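Unit 6 handout: Can it make toast yet?

Read this before the discussion section. Bring one household chore you think a machine could take over, and be ready to defend it.

Start with the claim we keep hearing, that home robots are a few years off. Plorus says so and so does Bolau. Ask what was tested. Usually the answer is a simulator, where a kitchen costs nothing to reset and a dropped roll leaves no crumbs.
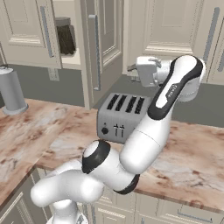

Fig. 1. Arm and four-slot toaster, simulated kitchen.

Suppose a team reports 1,296 successes in 3,000 simulated tries at a toaster task. That is 43 percent. Would you keep a toaster that worked 43 percent of the time? Now suppose the same program gets 200 tries on a real counter and manages 19. Papers tend to put the first number in the abstract and the second in a table near the back.

Look also at where the chore begins and ends. "Makes toast" may mean moving one piece of bread a short way. Getting the bag open, setting the dial and wiping up afterward are left to you. Soft food is a problem of its own: squeeze too hard and you ruin it, too little and it slips.
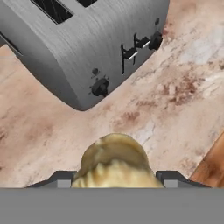 Consuelo Correa objects that I am grading too hard, and that a dishwasher doesn't clear the table either but we still call it a success. Fair enough. But a dishwasher finishes the part it takes on, nearly every time, and I have yet to see that from an arm.

For next time: read the Hettiarachchi chapter and the Fiver product sheet. For each, write down the task as advertised, the task as tested, and who did the rest of the work. One page, typed.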